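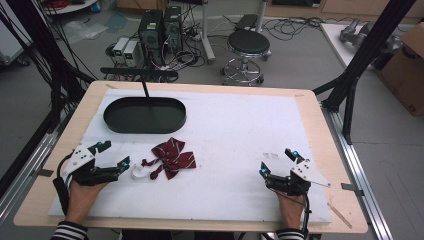 Bow tie and dark oval tray on the white board

Ticket: Sarkholm mooring, conductivity values too low
Opened by: Eldana Tekleab
Assigned to: Kiyoshi Ueda
Status: open

Eldana Tekleab, 2023-07-09
Since the last service in May the lower sensor at Sarkholm gives salinity that is too fresh for this depth. Temperature looks normal. The upper sensor is fine. I attach the file, it has 1,337 records. The bad part starts at record 11, so the first records are maybe still good.

Kiyoshi Ueda
Thank you. Did you process with Zwane or with the old script? The old script reads the calibration sheet from the previous deployment.

Eldana Tekleab
With Zwane. I also made the raw conversion by hand for 100 records and I get the same low values.

Kiyoshi Ueda
Then it is not the software. A step like this is often sediment or a small animal inside the cell. Please compare with the ship cast from Ekgate, same depth only.

Eldana Tekleab
Compared. Pressure agrees well, only conductivity is wrong. The offset is almost constant, with small jumps at spring tide.

Kiyoshi Ueda
I flag everything from record 11 as suspect. Please do not correct the offset before we have the post-recovery calibration. When the sensor is on deck, close the cell and do not rinse it.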